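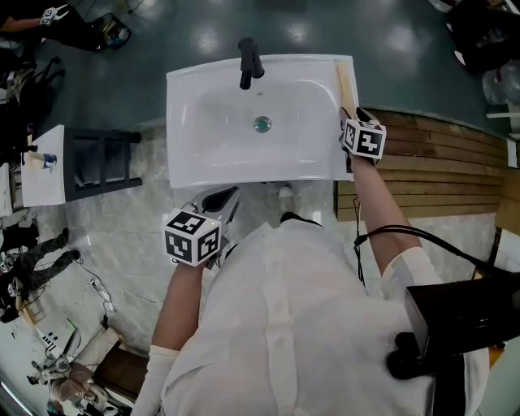

Skestmont residents who have spent the summer arguing about water bills have a new number to argue about. The town's utility, Mtshali Water, said on September 23, 2024 that it will raise the fixed monthly charge by 13 percent and, by way of consolation, offer a $30 rebate to any household that cuts its use before next June. Most of the savings are supposed to come from the bathroom. A plain white sink with a single-lever faucet, black or otherwise, is the kind of fixture the utility has in mind, and it would like everyone to spend less time with the lever up.

The increase works like this. The fixed charge is the part of the bill that arrives whether or not you have touched a tap, and it is the part going up. The rebate applies to the other part. A household that showers in the dark for nine months with the water off will still pay the full fixed charge, plus whatever it costs to be that kind of household.

Mtshali says the money is needed to replace old mains under the east side of town, several of which have announced their age by surfacing on Sirnis Street. The utility plans to replace 50 sections of pipe over the next two years. It describes the current network as "mature," a word also used for cheese.

The proposal drew 273 written comments, which the utility has posted on its website in a single scanned file, some pages sideways. Most object to the increase. A fair number object to the color of the new bills. One asks for the return of the drinking fountain outside the library, removed for repairs eight years ago and still, according to the utility's own list, being repaired.

To get the rebate, customers must lower their use by a tenth compared with the same months last year. People who were already careful have noticed a problem with this. If you fixed your leaks, bought the low-flow shower head and let the lawn go brown in 2023, you now have very little left to cut. Your neighbor with the sprinkler that waters the road is in a strong position.

The utility says it is aware of the concern and has answered it with a pamphlet. The pamphlet suggests turning off the faucet while brushing your teeth, running the dishwasher only when full, and checking the toilet for leaks with a few drops of food coloring. It runs to 12 pages, four of them maps.

Residents can also pick up a free Flustska faucet aerator at the utility's front counter, one per address, while they last. The small screw-on part mixes air into the stream so that less water feels like the usual amount – a principle some customers said they recognized from the bills. The counter is open mornings only and closes for lunch at 11:30.

The new charge shows up on November bills. Rebate forms go out in the spring and have to be mailed back on paper, with a copy of last year's statement. Customers who threw that statement away can order a duplicate from the utility for $4.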